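Why did the robot stop? A fault in the kitchen at Skaltton

20th February
By the Mirkent junior science desk
Print this page | E-mail this page
42 shares | 2 comments

A robot arm has to know where its gripper is. The gripper is the part that holds things, like your hand. At Skaltton, a robot called Bråten was learning to put cups away when it stopped halfway through a job and would not move.

The fault was in a sensor. A sensor measures something and sends the answer to the computer as a number. This one measured how far the wrist had turned. In May its cable worked loose, and the numbers began to jump. The computer checked the wrist 700 times in one test and found 30 readings that could not be right.

When readings make no sense, the arm does a safety stop. The motors hold still and a person must restart them. This can be annoying -- but an arm that guesses its position could hit a cupboard, or a hand.

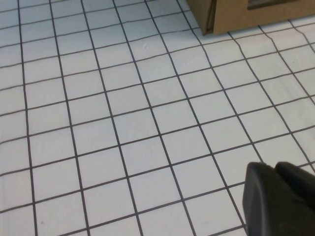
The black gripper over the tiled floor, with the bottom of a cabinet at the top right.

The repair was small. Engineers from Griltamia fitted a new cable with a clip to stop it pulling out. They then ran the arm slowly, with everyone standing behind a line, before it was allowed back to normal speed.

If you ever see a robot stop suddenly, do not touch it. It may still have power. Stay back and tell an adult.

2 comments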